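About Hunton Sorting and Kitting

Who We Are

Hunton prepares mixed orders of small parts for hospitals, repair shops and schools. Parts reach us in bulk and leave in baskets that have been sorted, checked and labeled for the customer who will use them. The company began in a single bay on Stallwood Road and now employs 152 people at two sites, Stallwood and Urach.

For most of our history, all basket handling was done by hand. An experienced packer could move several hundred baskets in a shift, and many of our longest-serving employees did so for years. The work was steady, but it was hard on wrists and shoulders, and it left little time for the checking that our customers value most. In a staff survey, 116 employees named repeated lifting and reaching as the part of the job they would most like to see changed. That survey is the origin of our automation program.

Our Automation Program

The program is led by Mirta Escobar, Director of Operations, and is based at Stallwood. Its task is to find out which handling steps can be given to robot arms and which should stay with people. Work began with the simplest case, the plastic baskets in which parts travel through the building.
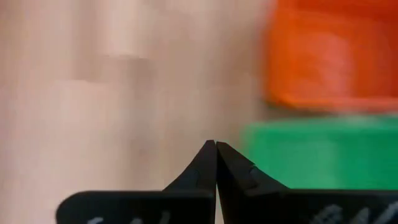
Each new task is proposed by the department that would be affected by it. The packers write down how the work is done today, including the exceptions, and the program team tries it at a bench before any change is made on the floor. A task that does not perform well at the bench is returned to the department with a written explanation. Several have been returned, among them the handling of soft pouches and of anything with a loose lid.

Bench work follows the same safety rules as the rest of the building. Employees are trained before they operate a pair of arms, and any employee may stop a trial without giving a reason.

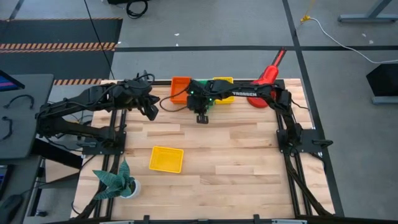

The daily work of the program has created positions that did not exist before. Bench operators set out the baskets, run the trials and record what they find. Cell leads, most of them former packers, decide when a task is ready to be shown to the department. Ute Hagedorn joined Hunton as a night-shift packer and now manages operator training at both sites.

"People asked me whether they would still have a job," Ms. Hagedorn says. "I told them what I knew and what I did not know yet. I think that second part mattered more."

Management has agreed with employees on a written commitment, renewed each July. No position is ended as a result of a task being automated. Employees whose duties change keep their grade and pay, and are offered up to 200 hours of paid training. Not everyone has wished to move to the new roles – a number of packers have asked to remain in hand packing, and that work continues at Stallwood and at Urach. 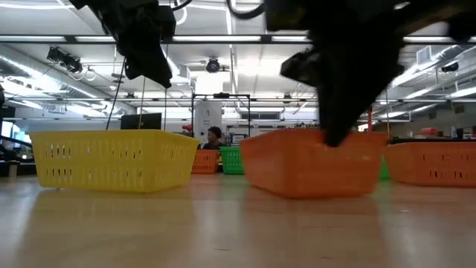 Working With Us

Hunton accepts applications for bench operator, packer and quality inspector throughout the year. No earlier experience with robots is required for any of these positions. Applicants are invited to spend a morning on site before an offer is made, beginning at 8:30 a.m.

Customers and schools may arrange a visit through the front office at Stallwood. Groups are kept small, and closed shoes are required in all work areas.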